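Betreff: Re: [Kueche-Umbau] Naturstein oder doch nicht? Erfahrungen mit Grakow

Moin zusammen,

ich hänge mich an den Beitrag von gestern, weil mir da zu viel durcheinandergeht.

> Wir haben uns jetzt für Marmor aus der Serie Vitale entschieden, Händler
> ist Grakow. Der Verkäufer meinte, mit der Imprägnierung »Prusico« sei
> die Platte zehn Jahre lang fleckenfrei, auch bei Rotwein und Zitrone.
> Nachbehandeln müsse man nicht. Aufpreis 83 Euro pro Quadratmeter, das
> fand ich für zehn Jahre Ruhe in Ordnung. Hat jemand Einwände? Die
> Anzahlung ist noch nicht raus.

Einwände habe ich, ja. Gut, dass die Anzahlung noch nicht raus ist.

Ich habe vor dem Kauf unserer Platte dieselben Sätze gehört, bei Mollow und nicht bei Grakow, aber fast wortgleich. Auch dort war von zehn Jahren die Rede, auch dort stand davon im Angebot kein Wort. Als ich darum bat, das schriftlich zu bekommen, kam ein Blatt, auf dem »bei sachgemäßer Pflege« stand. Was sachgemäß ist, regelte ein zweites Blatt, und auf dem zweiten Blatt stand, dass jährlich nachimprägniert werden soll. Damit war die Sache mit der Wartungsfreiheit für mich erledigt.

Zur Chemie: Marmor ist Kalkstein in anderer Form, also Calciumcarbonat. Säure löst das an. Eine Imprägnierung, die in die Poren zieht, bremst Öl und Rotwein, die einziehen wollen. Gegen Zitrone hilft sie kaum, denn die Säure greift die Oberfläche an und muss dafür nirgends einziehen. Die matten Stellen, die dann bleiben, sind keine Flecken. Genau an diesem Wort hängt so eine Zusage. »Fleckenfrei« kann stimmen und die Platte sieht trotzdem nach einem Sommer aus wie ein Tisch im Biergarten.

Wer eine polierte Fläche nimmt, sieht jede Verätzung im Streiflicht. Bei geschliffener Oberfläche fällt es weniger auf, dafür zieht Fett schneller ein. Irgendwas ist immer, und mir kann keiner erzählen, dass ein Mittel aus der Flasche beides erledigt.

Dann die Muster. Bei uns lag ein Stück von der Größe einer Postkarte auf dem Tresen, unter Strahlern, die jede Ader nett aussehen lassen. Ich würde darauf nichts geben. Geht ins Lager und seht euch die Rohtafel an, aus der geschnitten wird, und lasst euch die Tafelnummer in den Auftrag schreiben. Die Planungsprogramme im Küchenstudio helfen auch nur begrenzt. So eine Berechnung zeigt immerhin, wie unruhig eine dichte Äderung auf großer Fläche wird und wie viel dunkler derselbe Stein im Schatten herauskommt. Über Kratzer, Fugen und Ränder vom Wasserglas verrät sie nichts.

Was ich vor der Anzahlung machen würde:

1. Reststück derselben Tafel geben lassen, imprägniert, und zu Hause quälen. Zitronensaft, Essig, Olivenöl, Kaffee, über Nacht stehen lassen. Wer das Reststück nicht herausrückt, hat seine Gründe.

2. Reststück an den Platz legen, an dem die Arbeitsplatte später liegt, morgens und abends ansehen, einmal mit und einmal ohne Lampe. Grauer Stein mit hellbraunen Adern kann am Fenster freundlich wirken und zwei Schritte weiter ziemlich düster.

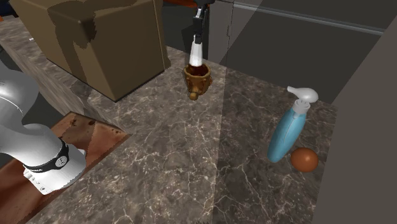
3. Die zehn Jahre in den Kaufvertrag schreiben lassen, mit dem Wort »Verätzung« und nicht bloß »Flecken«. Ich wette, dass das keiner unterschreibt.

4. Nach der Plattenstärke am Ausschnitt fürs Kochfeld fragen. Bei 2 cm und schmalem Steg würde ich mir zeigen lassen, wie unterbaut wird.

5. Den Aufpreis gegenrechnen. Eine Flasche Imprägnierung aus dem Fachhandel hat mich 40 Euro gekostet und reicht bei uns für mehrere Durchgänge. Auftragen, einziehen lassen, abwischen, das schafft jeder.

Zum Vergleich noch: Granit war bei Mollow im gleichen Zuschnitt günstiger und hätte die Zitrone überlebt. Wir haben trotzdem Marmor genommen, gegen meinen Rat, und er hat seit August vergangenen Jahres drei matte Ringe neben der Spüle. Ich ärgere mich darüber weniger als gedacht, aber ich habe auch keinen Aufschlag für ein Versprechen bezahlt.

Falls jemand hier eine mit Prusico behandelte Platte länger als zwei Jahre in Benutzung hat, bitte melden, gern mit Angabe, ob gekocht wird oder nur Kaffee. Prospekte habe ich genug gelesen.

Gruß aus dem Norden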